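Housekeeping Practice, Unit 7: Pillowcases, Covers and Personal Items on the Bed

Handout for the February block. Read it before the practical and bring it with you. The practice room is at the Fondmont building, room 137, same as for Unit 6.

What this unit covers

Changing a pillowcase or a soft cover when the bed is in daily use. Unit 6 dealt with stripped beds and fresh linen on a clear mattress. Most beds in private homes and long-stay rooms are different. There are toys, books, chargers and folded clothes on them, and the guest expects to find those things again.

Order of work

Look at the bed before touching it. Note what belongs to the guest and where it is. Small hard items (glasses, phones, remote controls) go on the nightstand. Large soft toys can stay on the bed if they are out of the way of the cover you are handling.

Find a seam. A rumpled cover has no obvious top or bottom, and students lose a lot of time turning it over. Follow the stitching along one edge until you reach a corner or the opening. Then take hold.

Use two holding points. One holds low, the other lifts. If both pull upward together, the fabric bunches and you have to start again. Keep the low point still until the upper part hangs more or less straight, then move it.

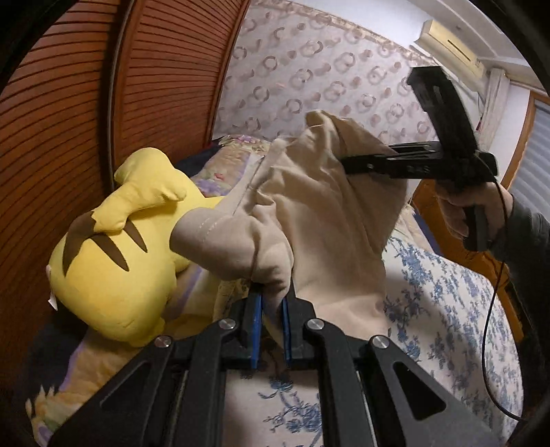

De Bruijn, on the Unit 7 discussion page, disagrees with leaving the toys in place: on a narrow bed they should always come off first, in her view, and go on a clean chair, never on the floor. Both methods are accepted in the practical. State which one you are using before you start.

Handling soft toys

Lift a plush from underneath, with the body supported. Do not pull on a tail, an ear or a sewn-in tag. Tags carry the washing instructions, and a torn tag has to be written up on the room sheet.

If a cover is caught under a toy, raise the toy and free the cover. Do not drag the fabric out – light-colored covers show pull marks along the seam.

Put the toy back facing the way you found it. For long-stay guests with children this is on the Mimier checklist, line 2.

Folding the used cover

Shake it once over the bed, away from your face. Check inside for socks and small toys. Fold it in half lengthwise, then in half again, and place it in the linen bag. Covers that need stain treatment go on top – not at the bottom, where the laundry will miss them.

Forms

Room sheet 582 is used for all practicals from this unit on. The older Prustoston sheet is still in some folders. It has no line for personal items, so please throw it out.

Before next time

Practice the seam-and-corner step at home with any pillowcase. Read the section on fitted covers in the course reader. Unit 8 starts with duvets.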